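Two-arm laundry and pantry cell, cable routing and walls

mesarora_mike
Joined: April
Post #1
Both arms are finally bolted to the front rail and moving! I've been at this in the Olton shared shop every Wednesday and I'm so happy with it. Walls are gray woven fabric panels in aluminum extrusion, table is a marble-pattern top. Next job is picking up cloths with grocery stuff mixed in. Anything you'd change before I start recording runs?

grustholm
Post #2
Looks great, love the conduit! I would rethink the back wall though. Fine weave does weird rainbow stuff on camera, and you'll be fighting that in every run. Flat matte board would be calmer.

mesarora_mike
Post #3
Yeah, the moiré is real – mostly on the lower back panel. But the fabric is light, it kills echo, and I paid for it already (374 for the lot, shipping included). I want to see if it bothers the model at all before ripping anything out.

tinbucket13
Post #4
I'm with Mike here. Mine trained fine in front of a patterned shower curtain. What would bug me more is that marble top. Gray veins under a gray cloth, good luck finding the edge!

grustholm
Post #5
A shower curtain doesn't shimmer when the exposure shifts, so I don't think that's the same thing. Agree about the marble. Throw a plain mat down and compare?

olton_bench
Post #6
Cable question. Is the metal hose on the left arm tied tight all the way up? I tied mine tight at every joint and it pulled a connector out on day 2. Leave a loop at the elbow, way bigger than you think you need.

mesarora_mike
Post #7
Small white zip ties at intervals, and it loops out around the curved link. I can snip the ones near the wrist and redo them looser, good tip. The thin black cable hanging off the wrist is next on my list, it drags on the cloth and I hate it.

tinbucket13
Post #8
Spiral wrap! 3 minutes and done. Got a shot with the cloths and jars out?

mesarora_mike
Post #9
Sure do – spice jars on their sides and all.
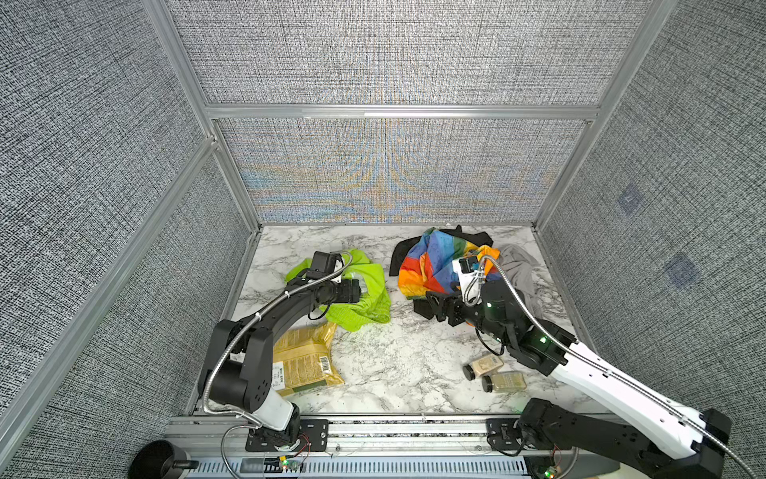 Left arm on the green cloth, right arm over the rainbow one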